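Notes for the Barport talk - ballot measure mailers and how to read them

Slide 1. Title. Wait for the people at the back to sit down.

Open with the mailer. Hold it up. "This came to my house in April. It says the Titside annexation will pay for itself. Show of hands, who got one?" Let them look around. Then: "Who read the small print on the back?" Fewer hands. Move on, don't scold.

I'm not here to tell anyone how to vote. I have a vote and I'll use it, and if someone asks me in the hall I'll say which way I'm leaning. What I want to do tonight is go through the claims one at a time and ask where each of them came from.

Slide 2. The claim: 600 new jobs.

That number is on every piece the Yes side has sent. It's on the yard signs. So I went looking for it. It comes from a study by a firm called Yao, and the study was paid for by the people who own the land. That doesn't make it wrong. People who own land are allowed to buy studies. But read what the study says, which is "up to 600 jobs at full build-out." The words "up to" fell off somewhere between the study and the mailbox, and so did "full build-out."

Ask the room: when is full build-out? Pause. The study gives no year. I wrote to the campaign and asked, and got back a very friendly note with a link to the mailer.

Also, "jobs" in the study includes construction work that ends when the construction ends. Count those if you like, but say so.

Slide 3. The No side doesn't get off easy.

People always perk up here. The No mailer says taxes will go up $170 a house. I tried to rebuild that figure from the town's own budget papers and could only get there by assuming every road in Titside gets repaved in the first year and the state pays for none of it. Maybe. I'd like to hear somebody from the No side say out loud that this is what they're assuming.

And the picture on the No mailer, the flooded street, isn't Titside. It's Skaltgate, from the spring the culvert failed. If you lived here then you know that corner. (Someone will shout the name of the street. Let them.)

Slide 4. What the measure says.

Read the ballot text aloud. Slowly. It takes 2 minutes and it is dull, and it's the only thing in this whole fight that has any legal force. Stop after the phrase "services to be extended as feasible." Read that again.

Who decides what's feasible? The council does. So when a council candidate tells you Titside will have sewer lines, ask whether that's a promise or a "feasible." I have asked three of them. I got one straight answer, and it was "I don't know," which I respected more than the other two.
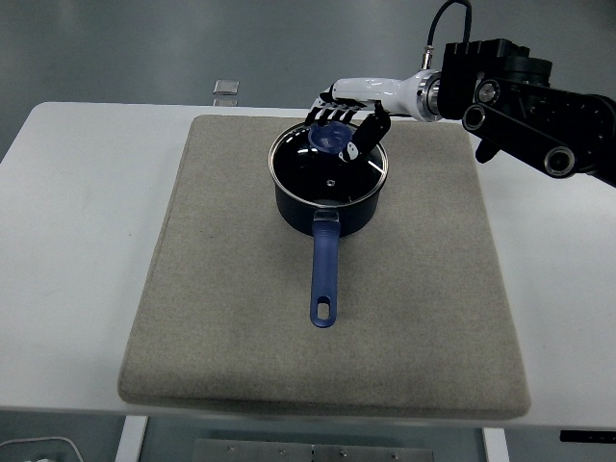 Slide 5: robotic arm and dark saucepan on a beige felt pad.

Slide 6. Endorsements.

Both sides have a list. The Yes list has 11 names on it under "Local Business Leaders." I looked up all of them. Four have an address in Barport. The rest may be fine people with fine businesses, but "local" is carrying a lot there.

The No list says "hundreds of neighbors" and names none of them. I'd take a short list with names over a long one without.

If somebody objects that endorsements don't matter, agree partly. They matter to people who are busy, meaning most of us. You see a name you trust and you stop reading. Campaigns know that and they spend money on it.

Slide 7. The forum.

Keep this short, I get worked up. The candidates' forum ran ninety minutes and the annexation came up once, near the end, after the parking question. Each candidate got thirty seconds. I don't blame the moderator much. The questions were picked ahead of time and the campaigns had seen the topics.

If there's a second forum, send in a question and make it narrow. "Do you support growth" gets you a speech. "Which year does the Titside sewer money appear in the budget" gets you an answer or a very visible lack of one.

Slide 8. Things to do before you vote.

Get the sample ballot from the clerk's window or the town website. Read the measure text before you read anything about it. Check the "paid for by" line on every mailer, then look up that group's filing. The filings are public and the site is slow - give it a minute before you hit reload. If a number has no source, call the campaign and ask for one. Write down what they tell you.

Questions. Likely ones:

"Aren't you just making people cynical?" Could be. I worry about it. I vote every time, though, and I don't feel cynical doing it.

"So who's lying?" Don't take the bait. I haven't found a flat lie in either mailer apart from the photo, and even that had no caption. What I found was trimming.

"Will you post the slides?" Yes, with the links to the study and the budget pages. Remember to fix the broken link on slide 2 first.

Room has to be cleared by 9. Stack the chairs.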